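Clear Bins on a Desk: Your Questions

I get a lot of mail about the desk bins (more than about anything else on this site!), so I've put the ones that keep coming back on one page. I'm a person with too many pens and a long worktable, so take all of it as one person's opinion.

Why clear plastic? Wouldn't baskets look nicer?
Baskets look lovely for a week, and then you can't find your eraser. I had a whole row of them before I switched, and every one turned into a drawer with no lid. With clear sides I can see what I own from my chair, and I stopped buying pencils I already had three of.

What size should I get?
Measure the longest thing you want to lay flat. A new pencil is longer than people think, and a ruler is longer still. My long ones are 195 mm inside and I wish I'd gone a bit bigger, because anything over that has to lean. The short ones are 115 mm and they're great for sticky notes, clips, chargers and the like.

Which brand do you use?
I have a mix. Most are the Tumden long ones with a handle, plus a couple of Stevik ones I found on clearance last August. The Steviks scratch if you look at them funny. The Tumdens are thicker and heavier, and they stay put when I grab something in a hurry.

Do they have to match?
Nope. Mine don't, and from across the room you can't tell.

How do you decide what goes in which bin?
By what I reach for together. Pencils live with pencils, pens and markers get their own spot, and whatever is left over on the table at the end gets looked at hard before it earns a bin. Please don't sort by color on day one! I did that, it was gorgeous, and I couldn't keep it up past the first busy week.

Can I keep a plant in one?
I do it all the time. A small plant in a square pot sits nicely inside a long bin and catches its own crumbs of soil. Lift it out to water it and let it drain in the sink first, or you'll have a puddle with your pens in it.
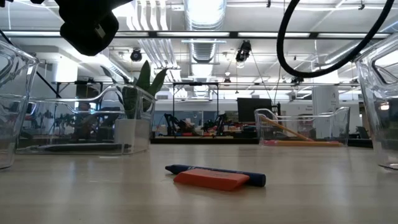

Rurkance wrote in to say that a plant and pens should never share a bin, full stop, and that a saucer on the windowsill does the same job for nothing. Fair enough, and if your sill gets decent light I'd go with the saucer too. Mine is over a radiator, so the plant stays with me.

How do I get rid of the cloudy look?
Warm water, a drop of dish soap, a soft cloth. Skip paper towels and anything gritty. For pencil smudges I rub the spot with a clean white eraser before washing, and for marker I use a dab of the Nwosu desk cleaner and rinse right away. Try it on the bottom first.

Mine slide around. Help?
Little stick-on rubber feet, one per corner. A sheet of them lasts forever. Wipe the bottom first or they'll fall off by dinner.

Dishwasher?
I tried it with one bin. It's now a slightly different shape and holds my rubber bands.

How often do you empty them out?
Once a month if I'm being good. I tip everything onto the table, test the markers on scrap paper, toss the dried-up ones and put the rest back. It takes me less time than making coffee, and I usually find a pen I'd given up on.

Last updated May 17, 2024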